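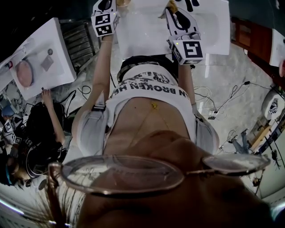
Nulcombe Evening Workshops
Packing and Wrapping, Session 2: Big Flat Things
Notes by Tharindu Pathirana, 11/07/2026

Okay, last time we did mugs and bowls, and I promised you something easier. I lied a little! Flat things look like a breeze until you have one in the air and it starts to bend in the middle.

Holding
Take a big sheet or a flat box by two opposite edges, with your hands level. Pinch in from the edge a bit, but leave the corners alone (corners crush first, and a crushed corner shows even under nice paper). If the middle sags, bring your hands closer together before you pull. I still pull first half the time, and then I'm smoothing out a crease for ten minutes.

Long necklaces swing forward when you lean over the table, so tuck yours in or leave it at home. Glasses are fine, just push them up before both hands are full - you won't get another chance.

The table
Clear more space than you think you need. I like a white tabletop for this, although white paper on white does make the edge hard to find, and I've cut into the wrong layer more than once. Small stuff goes off to one side where your sleeve can't catch it.

Folding a box up
Crease every line once before you build anything. Fold toward you, run a thumbnail along it, open it again. The Ojeda boxes we use are stiffer than the ones from the Skestville store and want a second pass. Bottom flaps go short, short, long, long. Tape across the seam and a little way up each side.

For next time
Bring 2 flat boxes from home, any size, and one awkward thing to put in them. Paper is in the Stestska order, item 363, so please don't buy your own. Scissors too if you have a pair you like, mine are terrible.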